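Teaching by hand at Borkness

The open day at the Borkness workshop in Wekham drew 868 visitors, and most of them ended up at the back of the hall, where the tables are. Tyra Bakke was working there. She runs the sessions in which people do simple chores with a pair of handheld grippers, one in each hand, while cameras on the tools record every move.

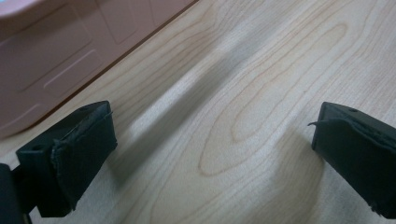

Bakke said new people tend to rush. They are used to fingers that feel what they touch, and the gripper has only two stiff ones. She lets them practice on cloth first — it forgives a bad grip — and moves on to harder items after that. The recordings go to Trygve Myklebust's group, which uses them to train a robot arm called Wallin.

A full session lasts up to 2 hours. Myklebust's group had 729 usable recordings of the cloth task by the time the doors opened, and he wanted 900 before November. Some visitors asked to try it, and a few were given a turn.

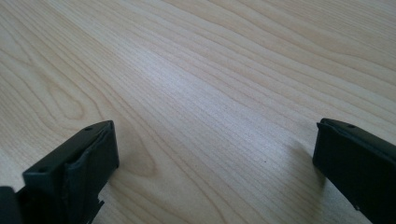
Why not just program the arm to do it?

Cloth never lies the same way twice, so a fixed set of moves fails quickly. Recordings of people give the arm many ways to handle the same job.

Bhavana Chowdary had come over from Kallotcombe, where she manages a hospital laundry. She watched for most of the morning and asked about speed. Myklebust told her the arm is still much slower than her staff.

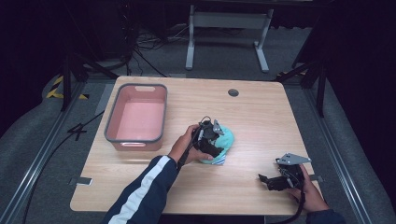 A crumpled cloth held in the left gripper at the Borkness open day.

Chowdary plans to send a bag of worn towels for the next round of recordings.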